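Cable coiling

Cable coiling is the practice of winding a cord into loops for storage or transport. Cords have been wound for as long as there have been cords, and the subject has gathered a large body of advice, much of it repeated without evidence.

Why cords tangle

The usual explanation is that a loose cord has far more ways to be knotted than to be straight, so that any shaking tends to leave it knotted. This is sound as far as it goes. It says little about short household cords, which are often too stiff to knot and merely get caught on one another. Popular accounts tend to treat the two problems as one.

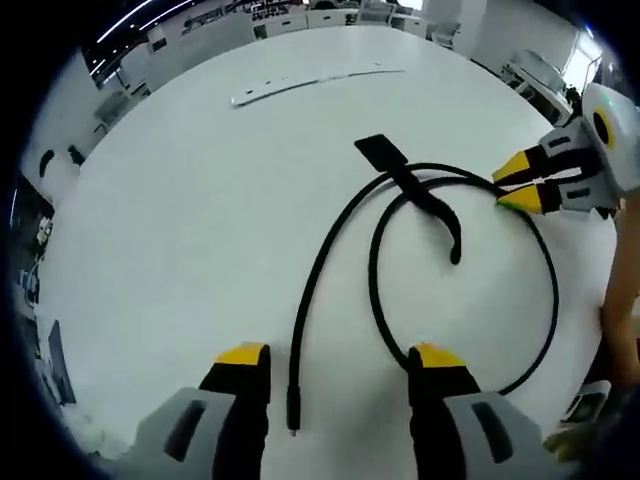 Methods

Over-under coiling, favored by stage crews, reverses every second loop so that the twists cancel out. It works well on long, flexible cable. Its supporters also recommend it for phone chargers, where the gain is hard to detect.

Wrapping around the hand and elbow is widely condemned. It does put a twist into the cord with each turn, but the claim that it "ruins" a cable in one season is mostly passed from one manual to the next. The figure-eight, laid flat on a floor or table, avoids the twist and takes up more room — a drawback its admirers seldom mention.

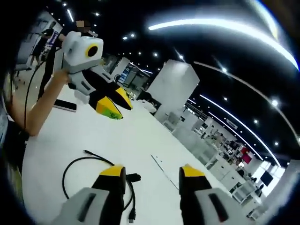

Claims about lifespan

Sellers of cable ties and winders often promise longer life. The Laneo winder was sold with the statement that it protected a cord through 1000 windings, with no account of how hard the cord was bent or what counted as failure. A later leaflet for the Sorkonero strap repeated the figure. Neither maker published a test.

A comparison in the hobby journal Ludum used 17 cords and found that most faults began within a finger's width of the plug, whatever the method of coiling. 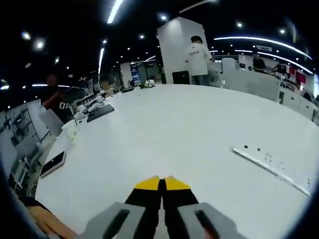

Ludum, vol. 9, p. 17

The sample was small and the cords were of mixed age, so the result should be read with care. It does suggest that strain at the plug deserves more attention than the shape of the coil.

The so-called Shao loop, a loose single turn tucked through itself, is said to prevent such strain. No source older than a few web forums has been found for the name, and the loop looks the same as one long used for garden twine.

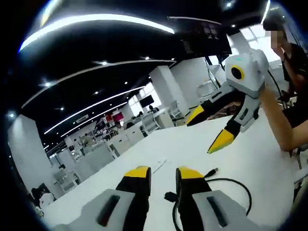

Black cable with small connectors, on a white table.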